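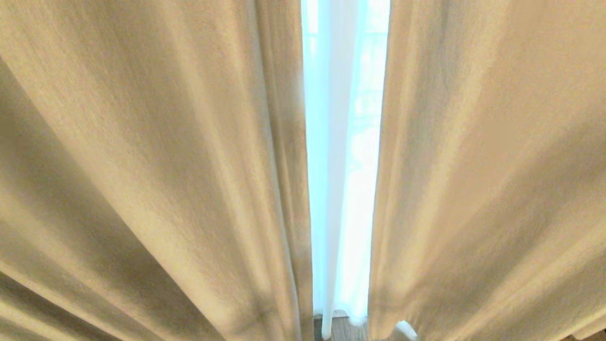
Figure 1 – Deux pans de rideau beige presque joints, voilage blanc à l'arrière.

3.2 Évaluation du kit Clillow

Le kit Clillow (moteur, rail, contrôleur Plakel) est vendu pour l'automatisation de rideaux lourds. Nous l'avons évalué en avril sur une fenêtre munie d'un voilage. Le rail a été recoupé à 292 cm. Sur 90 cycles de fermeture, 5 se sont arrêtés avant la butée – défaut attribué au réglage du couple. Le jour résiduel entre les pans dépend de la tension de la courroie, que la notice ne chiffre pas. L. Kołodziej a repris le câblage, R. Chmielewska le script de mesure. Le kit convient à une pièce d'habitation, sous réserve d'un nouvel étalonnage après chaque dépose du tissu.

Rapports récents
Store Fawzy : mesure du bruit
Passerelle Loltgate : portée radio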